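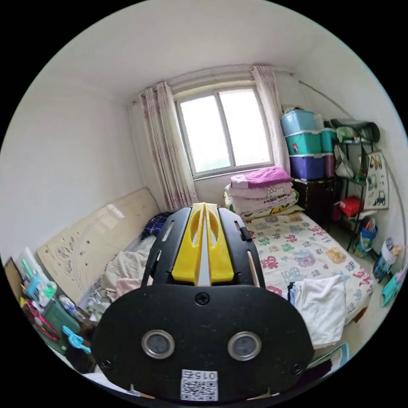

The person from Veres wanted to know, before I'd even found my pen, whether we were going to talk about bedding again or get to something new this time. Bedding again, I'm afraid! It was first on the agenda and it took up most of the evening.

Minutes of the house meeting, Zirkcombe guest rooms
13/02/2023, in the downstairs sitting room
All four houses represented (Irkska came in by phone and dropped off twice)

1. Last minutes
Read and agreed. One correction from Wutcombe, who say they never promised to take the spare curtain rods, only to look at them. I've changed "will take" to "will look at." The rods are still in our hallway if anyone wants to look at them some more.

2. The small bedroom
I'd been up there before the meeting, so I gave the report. The single bed has the cartoon animal sheet on it, the white one with the lettering, and the folded bedding is stacked at the head end against the wall. Pink blanket on top, then the quilt with the cat on it, then the yellow and green one. That's the order we agreed in October and I was pleased to see it. The other side of the bed is a different story, with the beige bedding all in a heap and a pink cloth in with it.

We went back and forth on the beige. Veres thought it should just go in the stack with everything else. I said the stack is already as high as I'd want it (you have to lift the whole lot off to get at the bottom quilt, and then it never goes back straight). Irkska said, when we could hear them, that beige things show every mark and they'd be happy never to see them again. In the end we agreed to wash it, fold it and decide then. I'll do the washing.

The navy checked pillow stays. I like it and I said so. A matching one would be nice, if anyone comes across one at a sensible price.

3. Towels
Agreed that every made-up bed gets one folded white towel, laid on the bed and not hung on anything. The bluish cloth that's been going under the towel started a longer talk than I expected. Wutcombe have been leaving theirs off and Veres put theirs on top. We settled on under, with a bit of the edge showing.

We have 60 white towels across the four houses, going by the cupboard lists. Wutcombe asked for 12 more before the summer. Agreed, as long as they come out of the linen money – see item 6.

4. The headboard
The big cream headboard panel is still leaning on the left-hand wall of the small bedroom. I know, I know. It's a lovely thing, all circles and swirls, and I'd hate to see it go to the dump, but it needs to be either on a bed or out of the room. Veres offered to measure it for their back bedroom. If it fits, it's theirs, and they'll bring their own blankets to wrap it in for the drive over. If it doesn't, we'll put a card up at the hall and see who bites.

Irkska asked if it could be painted. There was a bit of a silence. Not agreed.

5. Storage boxes and the corner cabinet
The plastic boxes on top of the dark cabinet came up because I can't reach the top one without standing on something. Light blue on top, then teal, then purple, and another teal and a pink one next to them. They look quite cheerful up there, but only the middle one has any kind of sticker on it, and it's a small one.

Agreed: every box in every house gets a proper label on the front, in big letters, saying what's inside. Veres have a label maker and will lend it around. I suggested doing it by color (one color for winter things, one for spare sheets and so on) and got voted down, which is fair enough when you think that Wutcombe's boxes are all the same gray.

Also agreed that the heavier boxes go at the bottom. I'll go through ours next week and take down anything that doesn't need to be up high.

6. Linen money
We have $172 left in the linen fund and $200 coming in from the quilt raffle, once Irkska has banked it. The towels come out of that first. After that, Veres would like new fitted sheets and I'd like the pillow. To be looked at again when the raffle money is in.

7. Curtains
Short one. The light pink curtains with the purple flowers are staying up. Wutcombe think they're old-fashioned. I think they look sweet beside all that greenery out the window, and nobody else felt strongly. We'll take them down for a wash when the weather's good enough to dry them on the line.

8. Anything else
Irkska asked for the spare key list to be sent again. Done while we were on the phone.

Veres asked if meetings could start half an hour earlier. Agreed.

To do
Me: wash and fold the beige bedding, sort our boxes, send these out
Veres: measure the headboard, bring the label maker
Wutcombe: price up towels, look at the curtain rods
Irkska: bank the raffle money

Next meeting is at Wutcombe – bring your own mug, they're short.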